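Shop notebook, September, late morning into the afternoon

Picked up the Drudley archtop again today, the one that came over from the Karcombe store with a note saying only "buzzes, G string mostly." I do wish people would write more than that, but it's a sweet old thing and I was glad to have it back on the bench. Strung it with a fresh set, tuned to pitch, and let it sit through coffee before touching anything – I've been caught too many times chasing a buzz on a neck that was still settling under the new tension.

Relief looked fine by eye and fine with the straightedge. The nut was another story. Somebody had opened the G slot with a file a size too big and the string was sitting in there like a kid in his dad's armchair, wandering side to side when I plucked it hard. It gave a kind of sitar noise on the open string and went clean the moment I fretted anywhere, so that's that question answered. The frets are off the hook, which makes me happy, as they're original and there's a fair amount of life left in them.
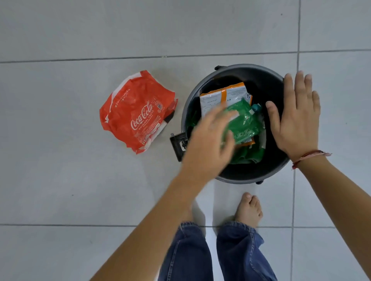

I thought about filling the slot with bone dust and glue and recutting it, and for a player on a budget I still might, but the B slot is also getting low and I'd only be doing the same job twice. So, new nut. Cut a blank from the good bone, squared it on the flat plate, and went through 3 grits on the bottom before it quit rocking. Spacing laid out with the rule and then nudged a hair at the low E where the fretboard edge rolls off. Used the Takagi files for the slots, stopping well short and creeping down. The thinnest one is getting tired and skates at the start of the stroke, so please, whoever orders next, put it on the list.

While the strings were off I put a meter on the neck pickup, a Prutix replacement from some earlier repair. It reads 1,830 ohms, far too low for a healthy one of that type, and yet it makes sound. A shorted section of the coil is my guess. I haven't opened it and don't want to until the owner says yes. Wrote it on the ticket, number 237.

Back together and tuned down a whole step for a while, just for the pleasure of it. Open G rings nicely now. There's still a little rattle when I dig in on the low side, and I suspect the tailpiece hinge – pressing a thumb on it helped some. Tried a scrap of felt underneath, no real change.

Still to do: polish the nut ends, find that rattle, call about the pickup. Quoted 50 for the nut, bone included.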